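The Big Fold: Why Napkins Turn Into Triangles (and Boats, and Crowns!)

Have you ever waited for your food at a restaurant and found your fingers already busy with the napkin? You fold it in half. You fold it again. Suddenly it's a tiny tent, and then it's a hat for the salt shaker. Congratulations, you are a folder!

People have been folding napkins for hundreds of years, and some of them took it very, very seriously. Let's unfold the story.

When napkins were sculptures

Long ago in Europe, in the 1500s and 1600s, rich families held giant feasts. The hosts wanted their guests to gasp when they walked in. So skilled folders took big pieces of linen cloth, pleated them into tiny zigzags, and pinched and pulled the zigzags into shapes. They made birds, fish, castles and even dragons! A big centerpiece could take hours and hours of work, and it wasn't for wiping your mouth. It was for showing off.

The linen was often stiffened with starch. Starch is a powdery stuff that comes from plants like wheat and potatoes. When you wet cloth with starch and water and then iron it dry, the cloth gets crisp, almost like cardboard. Crisp cloth holds a fold. Floppy cloth flops.

What is a crease, really?

Get a paper napkin and tear off a little corner. Look closely at the torn edge (a magnifying glass is great for this). See the fuzzy bits? Those are fibers! Paper is made of a huge tangle of thin plant fibers, usually from wood, all mashed together with water and then pressed and dried flat.

When you fold paper, the fibers along the fold get bent hard. Some get squashed and some even break. They can't spring all the way back, so a line stays behind. That line is a crease. You can open the paper and smooth it as much as you like, but the crease remembers.

Try pressing lightly with one finger. The fold puffs back up. Now run your fingernail along it. Much sharper! Harder pressing bends more fibers, and the fold stays put.

There's a catch, though. Napkin paper is made to be soft and thirsty, with lots of tiny air spaces between the fibers so it can soak up spills. Soft paper makes puffy folds. That's why a paper crane made from a napkin looks a bit sleepy next to one made from crisp origami paper.

Why the triangle comes first

Many napkin shapes begin with a triangle. Most napkins are square, and if you bring one corner over to the opposite corner, you get two layers of triangle with one long side and two shorter ones. It has a point at the top, and points are exciting! A point can become a beak, a sail, or the tip of a crown.

Every fold also makes the napkin thicker. Fold it once and you have two layers. Fold it again and you have four, then eight, then sixteen. After a few folds it gets so fat that it fights back.

By Olgate Pages for Kids
Crafts and Curious Things

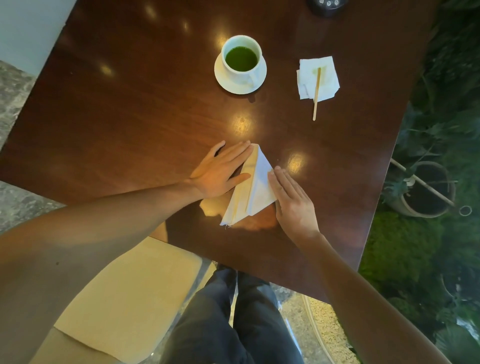
A table is a good place for all this. It's hard and flat, so when you push down, the paper has nowhere to go. One hand can lie flat and keep the point of the triangle still. The fingertips of the other hand can smooth a crease. Two hands, two jobs! A cup of bright green matcha makes a cheerful neighbor for a folder, too. Matcha is green tea leaves ground into a fine powder. The powder gets mixed right into the water, so you drink the leaf itself, and all that mixing can give it a little foam.

Your turn: the Drutordale Sailboat

You need one square paper napkin. If yours comes folded up, leave it folded. The extra layers make a sturdier boat.

1. Turn your square so it looks like a diamond, with one corner pointing at your tummy.

2. Bring the bottom corner up to the top corner. Press along the bottom edge. Triangle!

3. Fold the long bottom edge up by the width of your thumb. This strip is your boat.

4. Run your fingernail along the new fold, gently, so you don't rip it.

5. Open the strip out a little so it sticks forward, and stand your boat up. If it tips over, make the strip wider.

You can draw a flag or a number on the sail. Markers will spread into fuzzy blobs on a napkin (those thirsty fibers again!), so crayons or a soft pencil work better.

Could you make a whole fleet? Try 20 boats in a row across the table for Sunday lunch, and then see whether a cloth napkin makes a bigger ship.

Words to know

Crease: the line left behind by a fold.
Fiber: a very thin thread or hair-like piece.
Pleat: a fold doubled back on itself, like an accordion.
Starch: a plant powder that can make cloth stiff.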